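3.2 What we bought first, and what we should have bought first

When I sat down to plan the spending for our two-arm packing station, I did what I suspect most people do - I opened a spreadsheet, typed the price of the arms in the top row, and felt like the hard part was over. Rodel Manalo, who shared the budget with me, had put in a row called "everything else" and left it blank. That blank row ended up eating more of our meeting time than the arms ever did!

We had two offers on the desk. Pimex would sell us the arms alone and let us sort out the grippers, mounts and wrist cameras ourselves. Wattanapong wanted to sell the whole set as one package, with 15 months of support thrown in. I leaned toward Pimex (cheaper on paper, and I like picking my own parts). Rodel leaned the other way, and we went back and forth on it through most of January. In the end we took the package, mainly so that a broken wrist mount would be one phone call and one invoice.

The table got a lot less thought than it deserved. We wanted both grippers to be able to get to the same small box from opposite sides, with enough room left over at the back for other items, and that pretty much set the size for us. Figure 6 shows the kind of reach we were planning around. 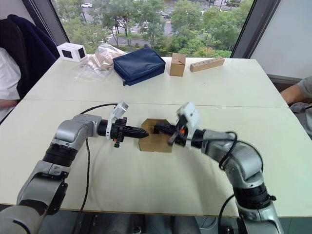
Figure 6. Two arms with wrist-mounted cameras at a cardboard box, with other items along the far side of the table.

Cables deserve their own line in any budget like this one. Each arm has several of them, they need slack to follow the elbow, and some have to get over the table edge without snagging. We had set aside money for one spare set per arm and I now think two is the right number. The same goes for the gripper fingers, which we had filed under "repairs" when they really belong under "supplies," next to the tape and the boxes.

For the boxes themselves we placed an order for 200 plain brown ones through Jadudico, plus a mixed lot of pouches, bags and blocks. Cherry Mae Castillo kept the item list, which had grown to 243 entries by 2025-06-22 - far more than I had penciled in, and I'm glad she didn't ask me first. The storage shelves for all of it came out of next year's money, and we take up that part of the plan in Section 3.3.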